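I've been reading the petitions page our county runs, and I want to write down how it works before I forget. Thread.

The page opened in July. Anyone who lives in the county can start a petition. You need 100 signatures before it shows up on the public list. Until then only people with the direct link can see it.

Once it hits 808 signatures, the county has to post a written answer. I asked the clerk's office where 808 came from. It's a set share of the people who voted in the last county election, and it gets reset after each one.

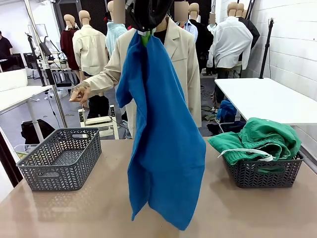
The answer doesn't have to be a yes. It doesn't have to say much at all. The rule is that it goes up on the same page as the petition and stays there.

So far 3 petitions have made it. The first asked for the Kikus branch library to open on Sundays. The answer was two paragraphs and said the money isn't in this year's budget.

The second asked the county to rename the Pemska Road bridge after a goat. It got to 808 faster than the library one did. The county's answer was longer and explained the naming rules, which say a name has to belong to a person or a place.

I signed the goat one. I also signed the library one. I don't think the joke petitions hurt the serious ones. More people made accounts that week than in the whole month before.

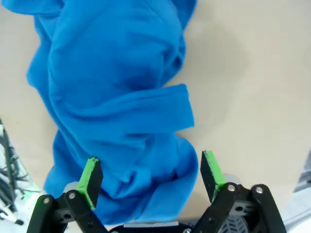
The third one was about the clothing drop-off at the Sulemana transfer station. Right now anything left outside the bin goes to the landfill, even if it's clean. The people who wrote it want a sorting table indoors. A blue piece of clothing bunched up on a tabletop can still be shaken out and folded for someone to wear. Leave the same thing on the ground by the bin and the current rule makes it trash.

The answer to that one was posted Thursday, January 29, 2026. The county will try a table for one season and then report back. It's the only yes so far, and it's a partial one.

Things I'd change. You can't edit a petition after the first signature, even to fix a typo. The Lalolel bus petition has the wrong route number in it and they had to start over. 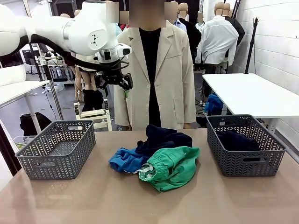
You also can't see how many signatures came from your own town. I'd like that. The council members are elected by district and it would help to know who to write to.

Signing takes an account and a mailing address. The address isn't shown. Your first name and last initial are.

There are 10 open petitions on the list right now. Most are about roads. I've read all of them and signed four.

If you started one and it's stuck below the public list, reply with the link and I'll read it. Not promising to sign.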